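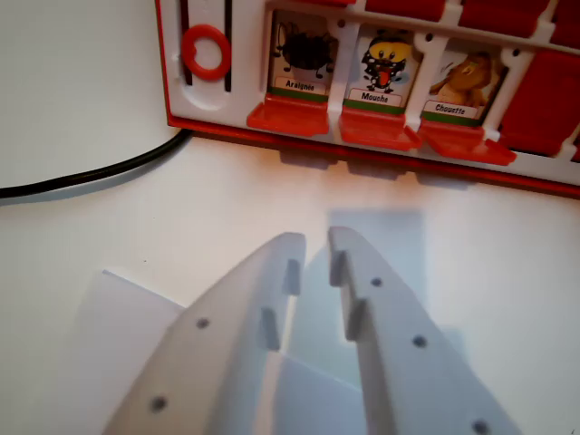
One customer in Millet wrote to us that she had asked three stores for the same oak molding profile, and only at Rornby somebody took a piece of her old trim and measured it before talking about price. We were glad to read this, as it is how we like to begin every order.

About Rornby Flooring and Millwork

Rornby supplies wood flooring, stair parts and interior molding to homeowners and small builders. We started as a sawing shop with one planer and a drying shed in Mirkis. Today we have a showroom in Millet, and the milling is still done in Mirkis, in the same yard, under a better roof.

What we sell

Our main business is solid plank flooring in oak, ash, maple and beech. We keep 305 molding profiles in our catalog, and if yours is not among them, we can grind a knife from your sample. Please bring a piece at least 6 inches long, with the paint removed if possible.

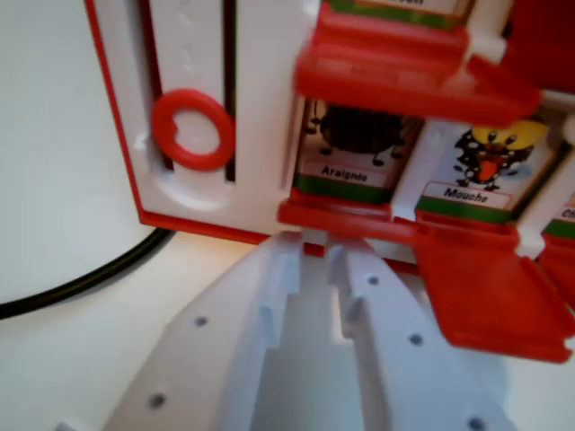 Boards for flooring stay in our kiln until they reach the moisture that is right for a heated house. After that they rest in the warehouse for 30 days - we do not shorten this time, also when a customer is in a hurry. Every bundle gets a tag with the species, the grade and the month of drying.

The Plultonier line

Plultonier is our own range of engineered planks, made for concrete floors and for rooms with floor heating. The top layer is thick enough for sanding more than once. It comes in natural, smoked and white oil, and we can also deliver it without finish, if your installer prefers to do this work himself.
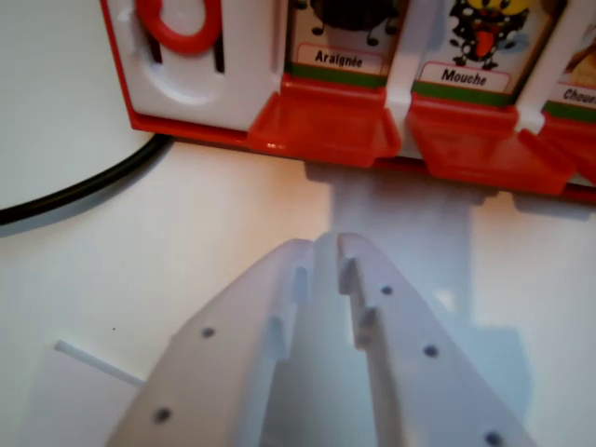

For orders over 2,000 square feet we send the goods from Mirkis directly to your building site. Smaller orders can be picked up in Millet, from the side entrance next to the loading ramp. We do not install floors ourselves, but we can give you a list of installers who know our products.

Visiting us

The showroom is open from 8 a.m. to 5 p.m., and in August it closes at noon. Samples are free, two per species. For stair parts please make an appointment first - the drawing takes time and we want to do it with you at the table.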